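March, getting on for 6 p.m.

Long day with the grippers, and I'm still kind of wound up! Swapped the Vetov fingers for the Plorow pair after lunch and the difference on the mugs is huge. The old ones kept sliding off the handles (19 drops out of 30 tries, ugh). With the Plorow set it was four, and two of those were me typing in the wrong height.
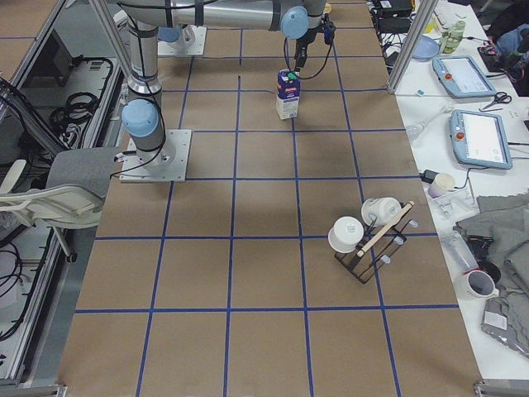

Cartons are another story. Plorow squeezes too hard at the default setting, so I went down a bit at a time until the sides quit buckling. Vetov was gentler there, I'll give it that. Might try the soft pads from Wiris before I pick a favorite.

The log is up to 382 grasps now. Tomorrow: redo the cartons half full, zip-tie that gripper cable, and bring a sandwich.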